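January, 6:10 a.m.

Slept five hours. The radiator under the window has two settings, off and full, and I left it on full, so the washing is done drying and the air in here is like a kiln. Opened the window 2 cm and went back to the notes.

Room 764 at the Rarkon, second stay. Same floor plan as the last one, mirrored. Headboard is black and padded, high gloss, gold scroll along the top. Nightstand is dark wood and too narrow for a lamp, a telephone and a glass of water together, so the water goes on the floor. The duvet cover has a dark piped line that runs the length of it, and if the insert has shifted inside the cover the line goes diagonal. It was diagonal when I arrived. I have left it.

Worked on the folding section of the packing notes for Wusik. They want one page per garment, shirts first. The draft had the fold starting from a hanger, which assumes a hanger and a rail at the right height. I am changing the start to a flat surface. A bed is adequate if the cover is pulled tight, though a soft duvet lets the hem drift while the shoulders are being squared. A table is better. The desk here is 60 cm deep and will not take a shirt body plus sleeves, so the bed it is.

Current sequence:
Shirt face up, neckline toward the head of the bed.
Take both shoulders, pull outward until level.
Smooth down from the chest to the hem, flat palm, no dragging.
Sleeves out, then in.
Thirds, then half.

Step two does most of the work. With the shoulders uneven, the side seams twist and the finished packet comes out as a wedge. Black cotton also hides its own creases in poor light, so the curtains need to be open or the lamp on.

Black T-shirt on the bed, heaped and spread.

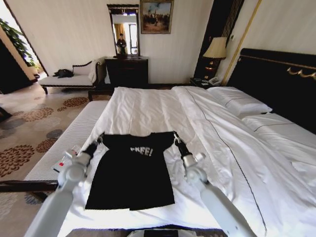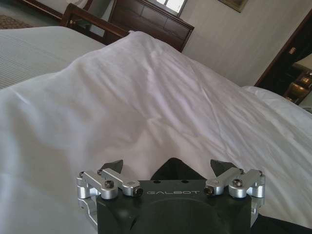
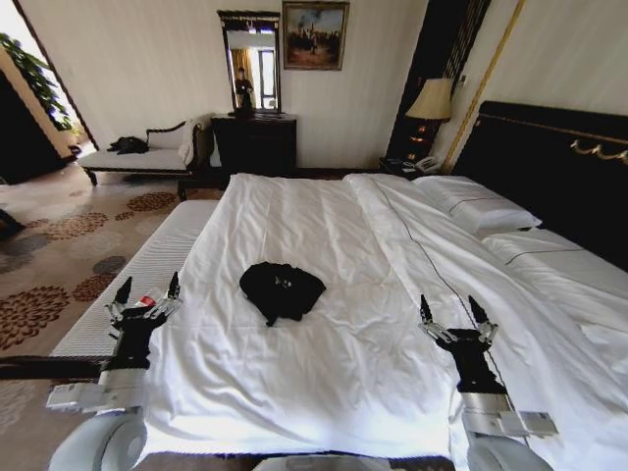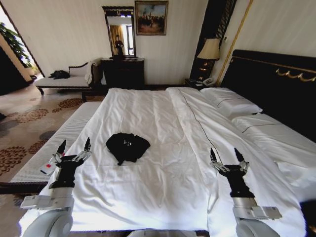

Open question on the print. Wusik's old sheet says to fold with the print inside. I prefer it outside, for finding the thing later in a full case, but a thick print cracks along a hard fold. Compromise for now - keep the first fold lines clear of the lettering and roll the last third. Needs a trial with something older and stiffer than what I brought.

The Hokier case takes 10 shirts in packets, or fewer if the shoes go in the same half. Zipper on the inner divider is sticking again. Graphite from a pencil worked on it last time, and I have a pencil.

Breakfast starts at 7. Train to Šimkus is after lunch, so the shirt page has to be typed up before checkout and the trouser page can wait. Must ask at the desk for a second luggage tag. Left knee stiff from the stairs, otherwise fine.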